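Search reports

Progress report no. 3 to the Clustance fund
Tactile re-grasping on the Buva hand, Vunbridge lab
Last updated: Mon 17 February

Hello again, and thanks for the patience with the gap since the last one. I'll start with the thing you asked about on the call, which was whether the new training recipe really beats the old one or whether we'd just gotten better at running the tests. I think it beats it, and I'm pretty happy about that!

Quick reminder of the method. In August we were still training the hand policy on full demonstrations, start to finish, every one of them a clean success. The new version (we call it Harms, and no, it doesn't stand for anything) keeps those and adds short clips where the operator lets a grasp go a little bad on purpose and then fixes it. So the policy gets to see what a bad grip looks like from the wrist camera, plus what to do next.

We now have 212 full demonstrations and 80 of the short recovery clips. I'd wanted more of the second kind, but they're tiring to record — you have to fumble in a believable way, over and over, and after an hour everybody fumbles the same way.
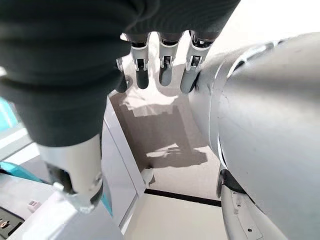

Wrist camera view: the thumb is at left, with the other four fingers pointing down at upper center.

The view from the wrist is still our main input, and you can see how much of it the thumb takes up. I used to think of that as a nuisance. We tried masking the thumb out for a couple of weeks and the results got worse, so it went back in. My guess is that the policy reads the thumb's position straight off the picture, but I haven't tested that properly and wouldn't want it quoted yet.

On to results. We ran 210 test grasps with each recipe, same objects, same starting poses. The old one dropped the object 80 times. Harms dropped it 21 times. Most of what's left is thin flat stuff, where the fingertips close on the table and never get under the edge.

Two things went slower than planned. The black sleeve material took ages to arrive in the right thickness, and shadows still throw the policy off more than I'd like. We're recording at different hours now to get some variety in the light.

Spending is on plan, apart from the spare finger joints, which I'd like to order early if you're okay with moving that line up. Next up is the flat-object problem, then a second round of tests with the blinds open. I'll send the raw test logs separately this week.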